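Chapter 6
Glazes: The Skin of the Pot

In this chapter you will learn
What a glaze is made of and why it turns to glass
How glaze and clay shrink together, or fail to
How to read the commonest glaze faults
How to mix and test a small batch of your own

Before we begin

Most people who come to pottery fall in love with clay first. They like the weight of it, and the way it takes a thumbprint, and for a good many months they think of glaze as a kind of paint that goes on at the end. I was just the same. I had been throwing pots for two years, and was getting rather proud of them, before I mixed a glaze with my own hands, and I still remember the sinking feeling when I opened the kiln on a Tuesday morning and found my best bowl stuck fast to the shelf.

My teacher in those days was Dezső Boros, who ran the old Tóth pottery outside Vallatley and had very little patience for people who bought their glazes ready made. He looked at the bowl, tapped it with a pencil, and told me I had made a lovely window. I thought he was teasing me (he was, a little), but he also meant it plainly. A glaze is glass. It is a thin coat of glass that has been melted onto a pot and has gripped the clay as it cooled, and nearly everything in this chapter follows from that one fact, so please keep it close by as you read.

What goes into the bucket

Window glass begins with sand, and so, in a manner of speaking, does glaze. The main ingredient is silica, which potters usually buy as ground flint or quartz. Silica on its own needs a fiercer heat than any kiln you are likely to own; it melts at a little over 3000 degrees Fahrenheit, and your pot would have slumped into a puddle long before then. So we add a flux, which brings the melting point down to something we can manage. Chalk, feldspar and wood ash have all been used for this, and you will meet each of them in its own section later on.

A mixture of silica and flux would melt nicely and then run straight down the side of the pot. To hold it in place we need a stiffener, and that is alumina, most often added in the form of china clay. The clay has a second job as well, because it helps to keep the powders floating in the water while you dip. If you have ever left a bucket over the August break and come back to find a layer like concrete at the bottom, there was probably too little clay in the recipe.

Recipes in this book are written to add up to 100 parts by dry weight. Colorants and other extras are listed underneath, over and above the 100. This is the ordinary custom in workshops, and it makes two recipes easy to compare side by side.

A good fit

Glaze and clay both shrink as they cool, and they seldom shrink by quite the same amount. If the glaze shrinks more, it is pulled tight and breaks into a web of fine cracks, which we call crazing. If it shrinks less, it is squeezed, and may flake away at rims and handles, which we call shivering. A little squeeze is a good thing and makes a pot stronger. Section 6.2 explains how to aim for it.

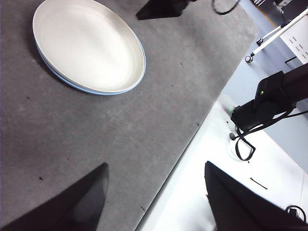 Tableware asks more of a glaze than almost anything else we make, and it is worth spending an evening with your own cupboards before you design one. Knives scrape at it, lemon juice sits on it, and stacking rubs it day after day. Flat, pale pieces are a hard test besides, for there is no pattern to hide behind. A large white oval plate like this one, with its smooth, slightly glossy face and shallow raised rim, would show up a pinhole or a stray iron speck at once. Tilt yours toward a lamp and watch how the light travels over the surface. Does it slide along evenly, or does it break up into ripples? Write down what you see, and keep the notes for the exercise at the end of Section 6.1.

What you will need for this chapter

A scale that reads to a tenth of a gram
A fine sieve and a stiff brush
A dust mask that fits properly, worn whenever dry powders are out
6 bisque-fired test tiles, all of the same clay
A notebook you don't mind getting wet

Number the tiles on the back with iron oxide before you do anything else. Set them aside somewhere free of dust, and turn to Section 6.1, where we shall weigh out the first batch.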